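Nurlow启动货架取放示范数据采集 首批安排2000条

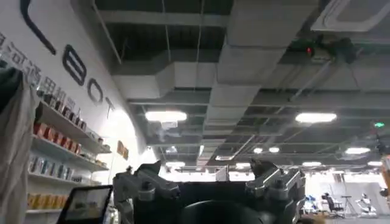 Nurlow今天宣布,与零售设备服务商Dingate合作的货架取放数据采集项目已经在本月开始。项目的目的是为Nurlow的学习系统Jeto收集真人操作的示范,让系统从这些示范里学习怎样把不同包装的商品从货架上取下,再放回指定的位置。首批计划采集2000条示范,采集期为15周。

在这个项目中,操作员用手引导夹爪完成一个完整的动作,从接近货架开始,到松开商品结束。装在腕部的小型相机同时记录画面,关节位置和夹爪的开合程度也按照同一个时钟保存。每一条示范都附有一句简短的文字说明,写明操作员当时要完成的任务,例如“把第二层的盒子移到第三层”。

Nurlow表示,公司过去的数据多数在桌面上采集,背景比较干净,光线也固定。用这些数据训练的模型在实验室里表现稳定,但是到了有反光、有吊灯、货架高低不同的室内场地,常常会在最后几厘米停住,或者夹在包装的边角上。所以这一次采集直接在大型室内空间进行,不遮挡灯光,也不更换背景。

首批商品清单包括126种商品,有瓶装、盒装和袋装。每种商品都要在不同的高度和不同的朝向下采集。操作员分为4个小组轮换工作,每个小组每次采集之后要交换货架位置,避免同一个人的习惯动作在数据里占太大的比例。

失败的示范也会保留。商品滑落、夹爪碰到层板、操作员中途改变主意,这些情况都单独标注,不和成功的示范混在一起。Nurlow的数据团队认为,Jeto需要看到人怎样从错误中恢复,例如先退后一点,调整角度,然后再试。这一部分的标注规则比较复杂,目前是第二个版本,以后还可能修改。

Dingate负责场地协调、货架的布置和商品的补充,并提供商品尺寸和重量的资料。Nurlow负责采集设备、操作员的培训和数据的检查。每天下午五点以后,当天的数据进行第一次检查,画面模糊、时间不同步或者文字说明不完整的示范退回给小组重新采集。

关于隐私,两家公司已经约定,采集时间内场地只对项目人员开放。如果画面里出现可以辨认的人脸,在数据进入训练之前要做模糊处理。原始数据保存在Nurlow自己的服务器上,不向第三方出售。

首批采集完成以后,Nurlow将用没有参加训练的商品对Jeto进行测试,测试结果计划在十二月公布,内容包括成功率和主要的失败原因。如果结果达到双方约定的标准,第二批采集会增加软包装和透明包装的商品,这两类商品对目前的模型仍然比较困难。

关于Nurlow
Nurlow开发用于室内取放工作的机器人学习系统,主要产品为Jeto。

关于Dingate
Dingate为零售和仓储企业提供货架设备、场地布置和维护服务。

媒体联系
Nurlow公司新闻办公室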